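Nitero hand grippers: setup and care FAQ
Whitelaw room, updated March

Read this before you pick up a pair. Most of the questions we get are the same handful so they're all in one place now. Anything missing, put it on the Imo board.

What do I do first?
Plug in, power on, left one before right. Wait for both lights to go steady. Then open and close each gripper all the way, 5 times. That's the zeroing. Skip it and the finger width will be off for the whole session.

How long is warm up?
2 minutes. Don't start recording before that. Yes even if the lights look fine.

Do I have to wear the straps?
Yes, both. Snug at the shoulder, not tight. If they slide when you reach forward, take up the slack before you start, not halfway thru.

Which one goes in which hand?
The label is inside the handle. L and R. The marker cubes are mounted differently on the two so a swapped pair gives you garbage poses, and the software won't warn you.

What counts as a good grip on soft stuff?
Straps, handles, cloth: both pads on it, fingers closing evenly. Pinch, hold for a beat, then lift. If one pad touches way before the other, stop and re-zero.
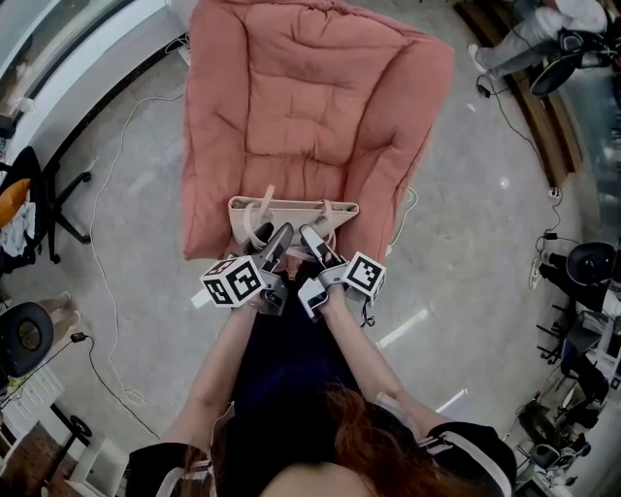 Right gripper on a strap of the beige bag, bag on the front of the chair seat.

Can I cover a marker cube with my sleeve or hair?
No. Tie hair back if it falls over the cube. Roll long sleeves up. The tracker needs clean faces, black squares on white, no glare, no tape.

How do I clean the cubes?
Dry microfiber. No alcohol, it lifts the print. If a corner is peeling or scratched pull the cube and fit a new one from the Dresarholm drawer. Don't glue it back down. Redo the calibration after any swap, no exceptions.

And the pads?
Damp cloth, let them dry. Replace when they go shiny or when a bag handle starts slipping at normal squeeze. Two small screws per pad, hand tight only. Overtighten and you strip the insert, then its a whole new finger.

Gripper feels sticky. Now what?
Power off. Look for lint at the finger joint, there's always lint. Blow it out, work it by hand. Still sticky, tag it and grab a spare. Please don't oil anything.

Tracking drops out when I turn.
Usually a cube facing away too long. Turn slower. If it drops while you're standing still, check the cable at the gripper end. Reseat it, wait 30 seconds, try again.

What about cables on the floor?
Walk your route once before you start. Push anything loose toward the wall. Don't roll office chairs over the adapters, we've lost a few that way.

How long can I run before recalibrating?
90 minutes tops. Sooner if you drop one or knock a cube on an armrest. Calibration board hangs by the door, put it back wehn you're done.

Where do they go afterward?
Cradle, fingers open, power off at the switch. Coil the cables loose. Log the pair number.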